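How do I stop a heathered grey fabric going bobbly?

plollow_jen
Hello all! I've finally started re-covering things at home and I'm completely hooked. I bought four metres of light grey woven stuff from the Dreßler remnant bin, meaning to do a bench seat and two stools. The bench is finished and I love it, but after a month the front edge has started to pill. Is it the fabric, or me dragging my jeans across it?
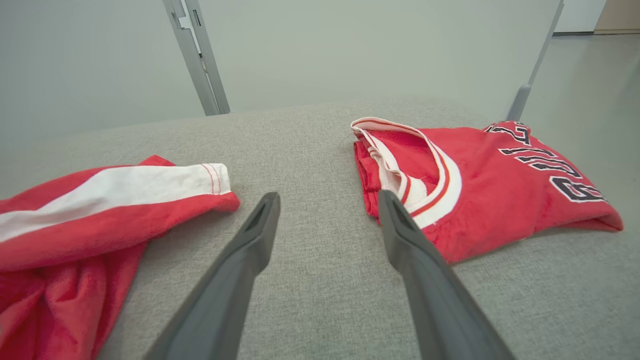 I've still got enough for the stools and would rather not waste it. Would washing it first help? I've no idea what the fibre is, as the label had gone.

Knut Hamann
Jeans, almost certainly! Denim is murder on soft weaves. Get a cheap fabric shaver, pull the cloth taut and go over it lightly in small circles. You'll probably have to do it two or three times in the first year, then the short fibres run out and it calms down beautifully. I did a whole Olter settee like this (52 buttons, never again) and it still looks lovely.

Don't wash it before you know what it is. Snip a thread and try a little square in cool water first, and measure it before and after. Mine shrank by 4 mm on a 100 mm square, enough to ruin a stool cover.

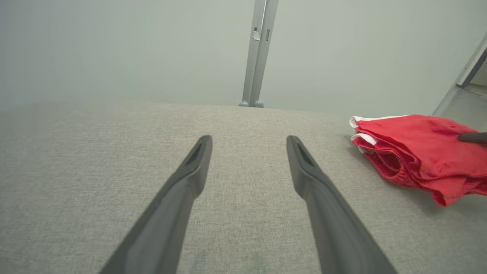
Light grey weave, laid flat

Oh, and run the grain front to back on the stools. It makes such a difference to how they sit!

gavico_fan
just use a razor. works fine

plollow_jen
Thank you both! Knut, I shaved the front edge last night and it's come up so well. Test square is soaking now. I'm a bit too nervous for the razor, but I might try it on a scrap.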